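Thandeka Oosthuizen é a primeira concorrente confirmada da nova edição de "A Casa de Clalcombe"

A atriz Thandeka Oosthuizen vai entrar na nova temporada de "A Casa de Clalcombe", que estreia no domingo à noite. A produtora Forunar confirmou o nome ao fim da manhã, depois de várias semanas de especulação nas redes sociais.

Oosthuizen, de 40 anos, ficou conhecida do público pelo papel de inspetora na série policial "Bravel", que deixou no final da quarta temporada. É a primeira vez que participa num reality show.

"Disse que não duas vezes. À terceira, a minha filha atendeu o telefone e aceitou por mim", contou a atriz à chegada ao aeroporto, onde posou para fotografias com fãs antes de seguir para o hotel.

A nova edição junta 11 concorrentes, que vão viver na mesma casa durante 28 dias, sem telemóvel e sem contacto com a família. Os restantes nomes serão revelados em direto na gala de estreia.

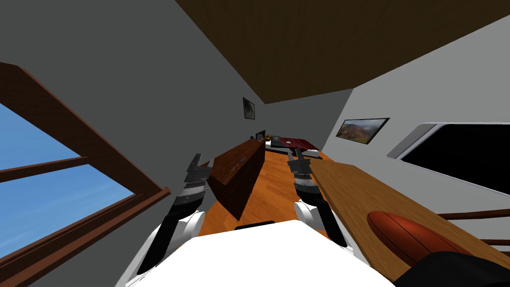

O formato sofre algumas alterações este ano. As nomeações passam a ser feitas à frente de todos os colegas e o líder da semana deixa de ter imunidade automática. O público continua a votar pela aplicação do programa, com um máximo de 5 votos por pessoa em cada gala.

Na apresentação mantém-se Beat Baumgartner, que conduz o programa desde a primeira edição. A novidade é Leonie Moser, vencedora da temporada anterior, que fica com o resumo diário do final da tarde. Moser substitui Wajid Farooqui, que saiu para se dedicar a um concurso de cozinha do mesmo canal.

"O Wajid deixou-me uma lista de conselhos. O primeiro era dormir antes da estreia", disse a nova apresentadora.

Meinrad Gisler, produtor executivo, não quis comentar os rumores que apontam para a entrada de um antigo casal na casa. Segundo a imprensa, um dos nomes em cima da mesa é o do vocalista dos Auer, banda que cancelou os concertos previstos para novembro. O grupo justificou o cancelamento com "motivos de agenda" e não anunciou novas datas.

A gala de estreia começa às 21h30.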